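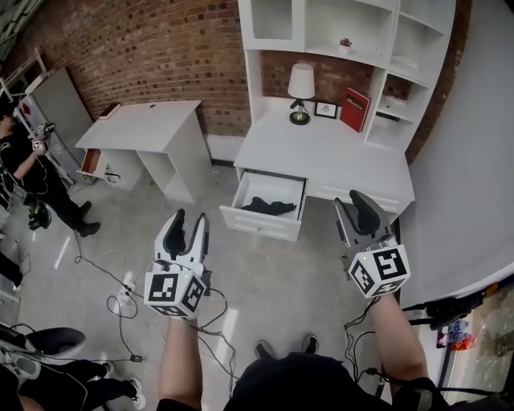

Polished concrete with the white desk and the brick wall behind it

Best way to look after a polished concrete floor?

slabhappy
Posted in Floors and Walls

We moved into a ground floor unit in the old Kinsella building in February and I am completely in love with the floor. It's pale gray polished concrete, it goes wall to wall, and it looks great against the red brick. I've never lived with anything but carpet and cheap vinyl, so I'm learning as I go!

My trouble is that it has a dull film in places now. I've been mopping with hot water and a good splash of white vinegar, same as I did on the vinyl, and every time I mop it seems a little cloudier. You notice it most at 2 in the afternoon when the sun comes in low across it. The landlord's handover sheet only says "sealed, do not wax," with no brand.

So what should I be cleaning it with, and can I get the shine back without hiring a machine? I'd also love to hear about rugs. It's hard on the feet by evening and I'd like something near the desk, but I'm scared of ending up with a permanent rug-shaped patch.

Thanks, all. I'm happy to do a bit of work on it.

gritandgloss
Oh, you're going to enjoy this floor! First thing though, put the vinegar away. It's an acid and concrete is full of lime, so wherever the sealer is thin it slowly eats at the polish. Same goes for lemon cleaners and most bathroom sprays.

What you want is a pH neutral floor cleaner. I use the Nurau one, 44 ml to a bucket of lukewarm water, and a flat microfiber mop that you wring out until it's barely damp. Dust mop first, always. Fine grit underfoot does more damage than any spill, and a decent mat at the door catches most of it.

For the film, go over one small patch with the neutral cleaner, then again with plain water, changing the water as soon as it looks gray. Dry it with an old towel. If the patch comes up clear, what you had was residue, and you can do the rest the same way over a weekend. If it's still cloudy when it's bone dry, the surface is probably etched and no amount of mopping will bring it back. Then it's a job for somebody with diamond pads. I had one room done by a small outfit called Jandard and they only re-polished the bad strip by the window – I couldn't find the join afterward.

Try a drop of water as well. If it sits up in a bead, your sealer is still good. If it soaks in and leaves a dark spot, ask the landlord about resealing before you spend money on anything else.

Rugs are fine! Get a felt pad with no rubber in it. Rubber and latex backings can stain sealed concrete and those marks don't like to leave. Lift the rug now and then and let the floor breathe, especially the first summer.

mopbucket65
steam mop. works great on mine

gritandgloss
Please don't on a sealed floor! Steam can lift the sealer or turn it white. Yours may be bare concrete, mopbucket65, in which case carry on.

thirteen_steps
Agree on the neutral cleaner. I'll add chair casters, because you mentioned a desk. Hard plastic wheels pick up grit and grind it in circles, and I wore a ring into mine in one winter. Soft polyurethane ones cost me 13 dollars for the set and they roll beautifully. Felt pads for everything else with legs.

For sore feet I have an Allemo wool runner over felt and I love it. Warm in the mornings too, which I didn't expect to care about so much.

slabhappy
You are all wonderful. Tried the patch test next to the brick and it came up clear with the second rinse, so it was residue! Water beads everywhere except right inside the door, and I've emailed the landlord about that bit. Vinegar is back in the kitchen. Off to look at casters.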